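Partie 3 : poser les panneaux coulissants et régler le rail

Si vous arrivez directement ici, revenez quand même jeter un œil à la partie 2 : le caisson doit être d'équerre avant qu'on touche au rail. Je le répète parce que j'ai monté mon premier placard Werna avec un caisson de travers et que j'ai passé mon lundi à tout redémonter (merci encore à Mostafa Benjelloun pour le café et le coup de main).

Ce qu'il vous faut sous la main : le sachet de vis marqué C, la clé six pans, un niveau assez long, un crayon bien taillé, deux cales en carton et un chiffon doux. Une deuxième personne aussi, pour les étapes 4 et 5.

1. Mesurez la largeur intérieure du caisson en haut, au milieu, en bas. Sur le modèle étroit vous devez trouver 921 mm, sur le large 1 121 mm. Un millimètre de moins d'un côté, ça passe encore. Au-delà, desserrez les équerres et recommencez.

2. Passez l'aspirateur dans le rail bas avant de le visser. J'insiste ! Un seul copeau coincé là-dedans et le panneau fera « toc » à chaque passage pendant des années.

3. Vissez le rail haut en partant du centre, puis allez vers les bouts. Ne serrez pas à fond tout de suite, on y revient à l'étape 7.

Attention : la vis C mesure 26 mm. Celle du sachet D fait 30 mm et lui ressemble comme une sœur, sauf qu'elle traverse le chapeau du caisson. Lorna Baluyot m'a écrit qu'elle en avait mis quatre avant de voir les pointes ressortir au-dessus.

4. Couchez le panneau arrière sur une couverture et clipsez les roulettes. On doit entendre un clic franc pour chacune. Si ça ne clique pas, la roulette est à l'envers, ne tapez pas dessus.

5. À deux, levez le panneau, engagez-le d'abord dans le rail haut, puis laissez-le descendre doucement dans le rail bas. Gardez les doigts sur les côtés, jamais dessous. Faites pareil avec le panneau avant.

6. Faites glisser chaque panneau d'un bout à l'autre, sans forcer. S'il frotte, tournez la vis de réglage de la roulette d'un quart de tour (vers la droite, le panneau monte) et réessayez. Je procède toujours par quarts de tour, sinon je ne sais plus où j'en suis.

7. Quand l'écart avec le montant est régulier de haut en bas, serrez le rail haut pour de bon.

Note : la finition brillante est superbe, mais elle marque. Laissez le film de protection jusqu'à la toute fin des travaux, peinture comprise, et nettoyez ensuite au chiffon à peine humide. Pas de produit à vitres, pas d'éponge qui gratte.

Où le placer ?

Chez moi, c'est le couloir qui a gagné. Les portes coulissantes ne mangent rien sur le passage, et on peut garder un meuble bas du même côté pour poser les sacs ou s'asseoir.

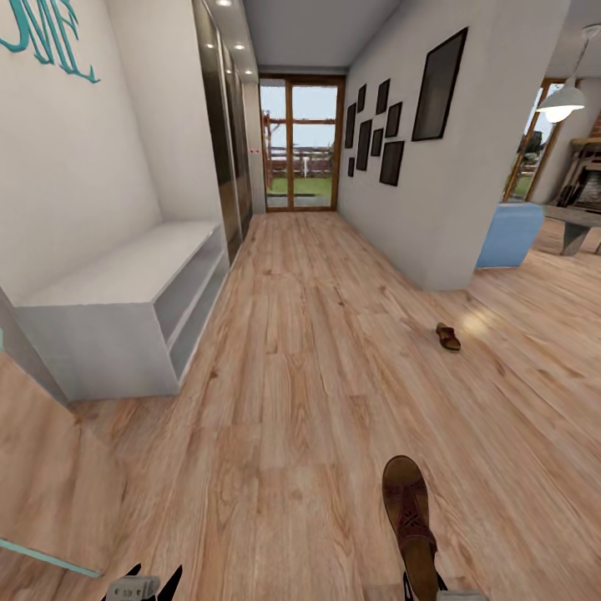
Placard à portes sombres et brillantes dans un couloir, avec meuble bas blanc et spots au plafond.

Pensez aux spots avant de choisir la finition : tout ce qui brille leur renvoie la lumière. Hajar Gaber a pris du mat pour cette raison et elle en est ravie. Moi, j'aime bien les reflets.

8. Dernière chose, les butées. Glissez-en une à chaque extrémité du rail bas, fermez les panneaux, marquez l'emplacement au crayon, puis vissez.

Prudence : tant que les butées ne sont pas vissées, ne laissez pas les enfants jouer avec les portes. Un panneau lancé à toute vitesse peut sortir de son rail.

S'il vous manque une roulette ou une butée, regardez d'abord au fond du carton, sous le rabat (les miennes y étaient). Sinon, relevez la référence collée à l'intérieur du montant gauche avant de réclamer la pièce.

On passe aux étagères et à la tringle dans la partie 4.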